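Fit-out notebook, Mukerar project
Entry date: 1/26/23
Status: concept stage, bar and lounge

The revised palette for the Mukerar bar was reviewed this morning against the brief issued by the client. The grey-green plaster is retained for the rear wall and the booth recesses. The brighter green proposed for the ceiling has been withdrawn, as it took on a yellow cast under the warm lamps and flattened the profile of the cornice. A darker tone from the Fareo range will be sampled in its place.

Counter height remains unresolved. The drawings show a single level along the full run, but the client has asked for a lowered section at the entry end for seated service. The joinery package should be priced both ways before the plan is frozen. The lowered section would be 600 mm deep, with a clear knee space beneath and no footrail. The foot of the cellar stair limits how far the section can be moved towards the centre of the room.
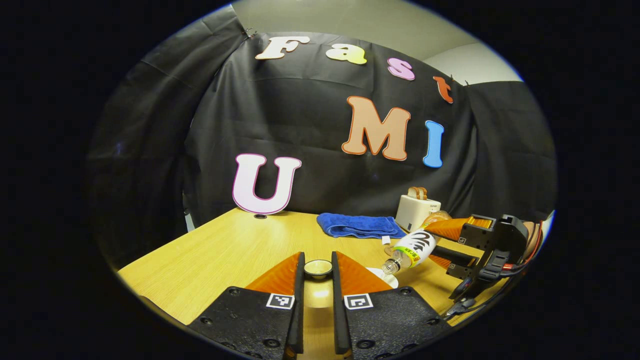 Lighting was tested in the studio mock-up using 2 of the Rathjen pendants. At the lower setting the plaster reads well and the trowel marks are visible from the booth position. At full output there is noticeable glare from the back-bar mirror. The antique finish should be requested, and the test repeated with the pendants moved 100 mm forward of the counter line.

Acoustic treatment: the slatted ceiling panels are acceptable in principle. The supplier's sample has an open joint at one corner and is to be returned. The felt backing must be charcoal, as black was found to be too heavy against the proposed ceiling colour. Colleagues handling the samples are asked to mark the reverse in pencil only.

Upholstery: 9 booth seats are scheduled in the Darnon wool blend. The rust colourway is preferred. Confirmation of the rub test and fire rating is outstanding, and no order is to be placed until both certificates are on file.

Carried forward:
Ceiling colour sample, two coats on primed board.
Joinery prices, single-level and split-level counter.
Mirror finish, antique, with edge detail.
Site measure of the stair opening. The programme currently has this in April, which is too late for the joiner. An earlier date has been requested.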